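Umley Workroom Checklist: Desks, Floors and Small Stuff
Filled in December 4, 2024

Same list as the one I did in August, with my comments typed in under each line because people told me they couldn't read my handwriting (fair!). Pass means pass, Watch means I'll look again next time, Fix means somebody please do it this week.

1. Exits and walkways
Pass. Both doors open all the way and I could get from one to the other without turning sideways, which I could not say in August when the Kanard boxes were stacked by the coat hooks. Please keep it like this. If a delivery comes in late, put it in the Hegedűs room overnight, there's plenty of space in there now that the old shelving is gone.

2. Floor surface
Pass, with a grumble. I love the herringbone floor, I really do, but those little blocks lift when they get damp and then they catch a toe. I walked the whole thing in socks (best way to find a raised edge, try it) and found 2 blocks that rock a bit near the window. Marked with chalk. No mopping there until they're glued, just a dry cloth.

3. Cords and cables on the floor
Watch. Anything lying across the boards counts, thick or thin. Loops are worse than straight runs, a foot goes right into a loop. Lay them along the wall if they'll reach, and pick up your feet if they won't.

4. Adjustable desks
Pass. Ran each one up and down, listened for grinding, leaned on the corners. The rounded corners are a blessing for my hips, let me tell you. Things I check every time:
- top doesn't wobble at full height
- control on the leg responds the first time you press it
- feet sit flat on the floor
- nothing tied or wrapped around a leg that could get pulled tight when the desk goes up
- nobody's bag hanging off the edge

5. Desktops
Watch. The rule is baskets for small things, and the white desk does have its two wicker baskets, but there was still a roll of tape and a little dark red something sitting out on the top, the red one between them and the tape in front. Tape goes in a basket! It's a small thing, I know, but small things roll, and then they're on the floor, and then see item 2.

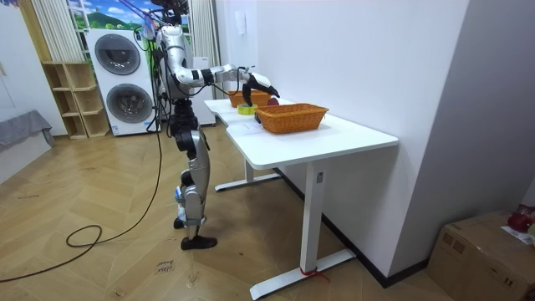 Stonotell wrote back after reading my draft and asked whether the baskets themselves shouldn't be on the list, because wicker snags sleeves once it starts to split and they've had a few scratched wrists over there. They'd also like the bigger basket kept well back from the edge, where it can't get knocked off by somebody squeezing past.

Good point, both halves of it, so there's a new line.

6. Baskets (new)
Run your hand around the rim and along the handles if there are any. Broken ends get snipped flush, and if there are more than a few, the basket retires. Keep them a hand's width in from the edge, and don't fill them past the top. I did every one in the building this morning and only snipped a handful of ends, so Pass.

7. Power strips
Fix. One in the back corner feels loose when you plug in, and I've put orange tape over it. Please don't peel that off to charge your phone. Nothing over 1000 watts on any strip, and that includes the little heater, yes, even when it's freezing.

8. First aid box
Pass, mostly. Eye wash is in date, bandages are topped up, tweezers are back (thank you, whoever!). Burn gel is getting low. I've added it to the Kanard order.

9. Lights
Pass. Replaced the flickery tube over the sink. The new one is brighter than its neighbors and I'm sorry if it bugs you.

Still open from last time: the sticking window latch, and the key to cupboard 153, which has been missing since August. If it's on your keyring, drop it in the tray by the door.

Next walk-through is when the floor blocks have been glued. Send me anything I missed and I'll put it on the sheet.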